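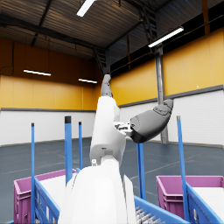
Lavthorpe composition

A Lavthorpe composition is a private agreement in which a debtor and a group of creditors settle unsecured debts for less than the full amount owed, without a bankruptcy case being filed. It belongs to the wider family of compositions with creditors, one of the oldest tools in debtor and creditor law, and it takes its name from the Lavthorpe dispute, in which a small furniture maker and its suppliers worked out terms that other lawyers in the region soon began to copy.

The idea is beautifully simple. A debtor who can't pay everyone in full offers everyone the same share. Creditors who sign give up the rest of what they are owed, and in return they get their money sooner and with far less expense than a court case would cost them. The remarkable part is how well the law supports such a deal, even though it seems at first to break one of the basic rules of contracts.

Legal basis

Under the traditional rule, a promise to accept part of a debt as payment in full is not binding when the amount owed is certain and already due. The debtor is giving nothing new, so there is no consideration (the legal term for something of value exchanged for a promise). A creditor could take the smaller sum, say thank you, and sue for the balance.

Compositions get around this rule in an elegant way. Each creditor's promise to the other creditors counts as consideration. When supplier A agrees to take a reduced share, supplier B is getting something of value, and the other way around. For this reason a composition traditionally needs at least two creditors. A similar deal with a single creditor is usually called an accord, and it has to stand on its own feet.

A composition is also different from an extension, in which creditors are paid in full but over a longer time. Many real agreements mix the two - a reduced amount, paid in installments.

Origin of the name

The furniture maker, Cemari, had lost its largest customer and owed money to a lumber yard, a trucking company, a fabric house called Protness, and a long list of smaller trades. Its attorney, Róisín Nic Giolla, sent every unsecured creditor the same letter with the same offer and attached a complete list of debts. Full disclosure of this kind was unusual in the area at the time. Several creditors later said that seeing the whole list was what persuaded them to sign.

The agreement was signed in the town of Lavthorpe on 19th June. By November the first installment was overdue, and Protness sued for the full original debt. The question for the court was whether the missed payment brought the old debt back to life or left Protness with only a claim for the reduced amount. The agreement answered this in a short paragraph near the end, now known as the revival clause. It gave the debtor a period to catch up, and it restored the original debts only if that period ran out. Cemari paid within the period, and the claim for the full amount was dismissed.

Typical terms

Agreements that follow the Lavthorpe pattern have 4 features in common. The first is an equal percentage for all creditors of the same kind. The second is the sworn list of debts and assets. The third is a revival clause with a stated period for late payments. The last is a participation threshold, meaning that the deal takes effect only when creditors holding a set portion of the total debt have signed.

Very small claims are often treated separately. In the original agreement, anyone owed less than $2,000 was paid in full, which kept the paperwork down and was openly disclosed to everybody else. Open treatment of this sort is generally allowed. A hidden side payment is another matter entirely, and courts have long treated a secret preference to one creditor as a fraud on the others that can undo the composition.

Creditors who do not sign

A composition binds only those who agree to it. This is its great weakness and also the sharpest difference from a confirmed plan in a Chapter 11 or Chapter 13 case, which can bind creditors who voted no or never replied. A holdout may sue, get a judgment, and try to collect while the others wait. If enough holdouts do so, the debtor may end up in bankruptcy court after all, where payments already made to unsecured creditors can come under review as preferences.

Secured creditors usually stay outside the agreement as well. A lender with a lien on equipment can look to the equipment first and has less to gain from taking a reduced share.

Guarantors and taxes

Releasing the main debtor can also release a person who guaranteed the debt, unless the creditor reserves its rights against the guarantor in writing. Most modern forms include such a reservation. Forgiven debt may count as taxable income to the debtor, although federal tax law has an exclusion for debtors who are insolvent at the time, up to the amount of the insolvency.

Commentary

Catinca Mihăilă called the revival clause "the most useful paragraph a small-town lawyer ever wrote." Yoon-hee Heo was more cautious and argued that the pattern suits trade creditors, who often hope to keep a customer, much better than it suits credit card debt that has been sold to a collector. Iddrisu Fiadzo has compared it with the assignment for the benefit of creditors, in which the debtor hands its property over to an assignee to be sold.

See also

Accord and satisfaction
Assignment for the benefit of creditors
Extension agreement
Preference (bankruptcy)
Workout agreement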